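Jasau Recalls Hinge Sets Used in Tall Cabinet Doors

CULLVILLE, June 5, 2023 - Hardware supplier Jasau has asked cabinet shops and homeowners to stop using two of its concealed hinge sets after reports that the mounting arm can work free of its base plate under load. The notice covers hinges sold for full-height pantry and wardrobe doors. Hinges for standard wall and base cabinets are not affected.

The company said it has received 13 reports of arms coming loose. In four of them the door dropped at the free corner and struck the cabinet side. No injuries were reported.

According to the notice, the fault lies in the locking tab that holds the arm to the plate. On affected parts the tab was stamped from strip that had been hardened past the specified range. A tab made this way does not flex enough to seat fully behind the plate lip. It may click when the arm is pressed on and still hold on only part of its width. Repeated opening then moves the arm forward until the tab slips.

Tall doors show the problem first. A pantry door puts more weight on the top hinge than a short door of the same width, and the pull on that hinge acts outward, in the direction the arm travels when it comes off. Shops that hang tall doors on only three hinges are advised to check those jobs before others.

Jasau gives the following check. Open the door to a right angle and support it from below. Grip the door by its edge near the top hinge and pull gently away from the cabinet. Any forward movement of the arm on the plate means the hinge should be replaced. Movement between the cup and the door is a separate matter and usually points to stripped screws. Doors that fail the check should be taken down and stored flat until new parts arrive.

Affected sets carry a stamped letter R on the underside of the arm, visible only with the hinge removed. The letter marks parts made at the Rathjen plant, where the strip was changed last year. Parts with no letter come from a different line and were made with the earlier strip.
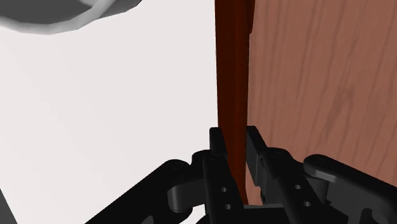
Vol. 2, p. 4

Replacement arms will be supplied free of charge and fit the existing plates, so no new holes are needed. The cup pattern is also unchanged. Installers should set the depth screw to its middle position before fitting the new arm and adjust the gap afterward. Doors with a narrow reveal may need a second adjustment once the weight has settled.

Owners do not need a receipt to claim parts. Shops holding unused stock can return full cartons to the Cullville warehouse or ask for credit. Opened cartons will be credited by weight. Jasau asks that removed arms be sent back with the claim form, and that they not be bent back into shape or reused on shorter doors.

The soft-close unit sold under the Ada name clips to the same arm and is not part of the recall. It should be moved to the new arm at the time of replacement. A unit left on an old arm cannot be claimed separately.

Shipments of the new arms begin this month, with trade accounts filled first. Retail packs are expected in September. Claims will stay open after that date, and the company has not set a closing date.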